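The Case Against the Perfect Fold

December 2022

Somewhere in the last decade, folding stopped being a chore and became a belief system. I own three books on it. One was a gift, which I choose not to read as a comment on my linen closet, and all of them promise that once the dish towels are standing in a row like file cards, some inner weather will clear.

I have my doubts. I had them in July, when I signed up for a two-session class at Gramar, a home goods store that moved into the old bank building in Drirnwood, and I have them now, with my towels in a heap.

The class was called Cloth and Calm. It cost $153, which included a folding board, a cotton drawstring bag to keep the folding board in, and a cup of mint tea. The instructor was cheerful and plainly good with her hands. She taught us to smooth the cloth, bring the long edges to the middle, fold in thirds, and finish with a pat. The pat came up a lot. According to the handout, there are 26 household textiles that deserve a fold of their own, among them the oven mitt, which I would have said came prefolded by nature.

What struck me was how much of the method relied on cloth that was already behaving. The practice napkins were square, heavy, ironed and all the same size. They lay down when asked. Anything folds beautifully if it was woven last month and has never met a spaghetti sauce.

My own dish towels are another matter. Some have shrunk more in one direction than the other, so the corners haven't met in years. A few have hems that curl. The thin ones from the Purves outlet go limp and slide off whatever you put them on. I tried the thirds method on all of them, and about half held a shape long enough to make it to the drawer.

The claims made for folding deserve a harder look than they usually get. The handout said a folded drawer holds more. I tested that with one drawer and one pile, and it did, by a towel or two. I can see the point if you live in a studio. It also said that folding saves time, and there I balk. Folding the lot took me most of a radio program. Stuffing them in took less than a minute, and finding one afterward was no trouble at all, a dish towel being a thing you want any of.

Then there is the equipment. Rinder, whose catalog lands in my mailbox whether I like it or not, sells drawer dividers, shelf risers, a linen spray and a lidded box for cloths "in transition." I think that means dirty. I added up what it would cost to do one kitchen and one hall closet as shown on the cover, and got to a bit over a car payment before I reached the labels.

The part of the job that interests me is the part the books skip, and it comes before any folding gets done. You take a cloth out of the basket and it's a lump. Finding the corners is the real skill.

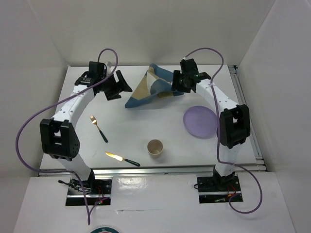
One corner will be sticking up, another will have wandered off to the side, and the rest is a bulge with the edge tucked somewhere underneath. You pinch what you hope is a corner, lift, and discover it's the middle of a hem. Patterned cloth is worse, as a border on one side looks much like a fold on the other. I have done this perhaps 1000 times and still get it wrong on the first grab.

The instructor, to her credit, had a tip for that, offered in passing while she hunted for the teapot. Find any edge, she said, and run it through your fingers until it stops. Wherever it stops is a corner. Hold on to it, keep going along the next side, and you'll have two. Then let the whole thing hang and give it one good shake. It works on towels and pillowcases, and it even makes a dent in the fitted sheet.

That was maybe ten seconds out of two sessions, and it's the only thing I still do. The folding board is behind the dryer. I use the drawstring bag for onions.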